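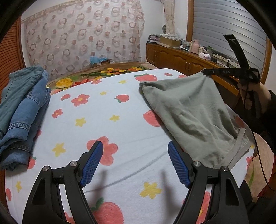

Flevden Brick Forum > Display and Storage

Sun-safe display for a big build on a tall bookcase?

Posted by studhollow

Hi everyone! I finally finished the Durmont lighthouse (all 2917 pieces of it, and I loved every evening I spent on it) and now I need to work out where it's going to live. I've been building small sets for years and they all fit on one shelf in the den, but this is my first really large display model and I want to do right by it.

The only spot that's tall enough is the top of a bookcase in the living room. It gets direct sun from late afternoon until dinner time, and the lighthouse tower is almost all white, with the red bands and the tan rocks at the bottom. I've read plenty of scary stories about white bricks going yellow. I have also read people saying their white sets look the same as the day they opened the box, so I don't know who to believe.

What I'd love to know:

Is a few hours of afternoon sun enough to change the color, or is that only a problem for sets that sit right on a windowsill?

Does an acrylic case help with this, or does it only keep the dust off? The Pravum case in the right size costs more than I'd planned to spend, but I'd do it if it protects the bricks too.

Also, the tower lifts off in 4 sections so you can see the rooms inside (the little spiral stair is my favorite thing I've ever built!). I'd like to be able to take it down and open it up for guests without rebuilding half the railing every time. Any tips for moving it?

Thanks in advance, and if anyone else has this one, please tell me how you placed the keeper's rowboat. The instructions put it on the left and I think it looks much better on the right.

3 replies

gantrypeg

Congratulations on finishing it! That stair is wonderful, I took mine apart and built it again just to work out how they got the turn so tight.

On the sun: yes, a few hours of direct light a day can do it. It's slow. You won't see anything for months and then one day you'll move a railing and there's a clean white shape under it where the rest has gone cream. I had the Van der Merwe observatory on a west-facing shelf for 2 years and the dome is now two different whites. The side that faced the wall is still perfect. The light grays shifted a little as well. My reds and dark blues look fine to me, though I've never held them up against new parts.

The reason you hear such different stories is that rooms are so different. Which way the window faces, whether there's a tree outside, whether somebody shuts the blinds when the TV is on. Old bricks seem to vary too, and I have two white plates from the same childhood bucket where one is yellow as butter and the other could have come out of the box last week.

Before you buy anything, try this. Put a spare white brick up on that bookcase, stand it half inside something that blocks the light (I used a matchbox) and leave it over the summer. If you start in May you'll have a good idea by the time fall comes around. Keep the lighthouse somewhere dim in the meantime. It's a bit of a wait, but it's a fun experiment and it tells you about your own room instead of mine!

As for cases, plain clear acrylic will cut down on dust and not much else. Look for one that says UV filtering in the listing. Even then I'd think of it as slowing things down. Heat can build up inside a closed case in full sun too, so I'd still pull a curtain across in the afternoon. A sheer one takes the edge off but a lined one is much better.

For moving it, take it down in sections every time, top one first. Don't lift the whole thing from the gallery rail like I did. The gallery rail is held on by clips and good wishes. I keep a shallow tray with a folded towel in it next to the shelf and set each section down on that.

And rowboat on the right, absolutely. You can see the oars that way.

Mossy_Baseplate

just keep it out of the sun. mine's in the hallway, looks great, never had a problem. you can fix yellow bricks with peroxide anyway

quarterturn6

I'd be careful with the peroxide idea above. It can bring the white back, and I've had some lovely results with loose bricks, but you have to take the model apart to do it, anything with a print or a sticker has to stay out, and some of mine started going yellow again the next year. Great for a thrift store haul, not much fun for a model you've just finished.

I agree with nearly everything gantrypeg wrote, and I'd add window film to the list. We put a clear UV film on our living room window and I can't see it at all from inside. It covered the whole window for less than I would have paid for one big case, and now everything in the room gets some benefit, books and rug included. Clean the glass really well before you start or you'll be looking at trapped specks forever (I have 6, I know where every one of them is).

One more thing about the Durmont base. The rocks are heavier than they look and the bottom plate flexes if you pick it up from one side. I slid a thin sheet of hardboard under mine, cut a little smaller than the base so it doesn't show, and now I can carry it with both hands flat underneath. It has been down off the shelf more times than I can remember and the only thing I've lost is one gull, who turned up in the couch.

Have fun with it! Post a picture when it's up, I'd love to see how the tower looks on a tall bookcase. Mine is at waist height and I've always wondered.

studhollow

These are great, thank you all! A spare white brick and a matchbox are going up on the bookcase tonight, and I'm off to measure the window for film. The rowboat has already moved.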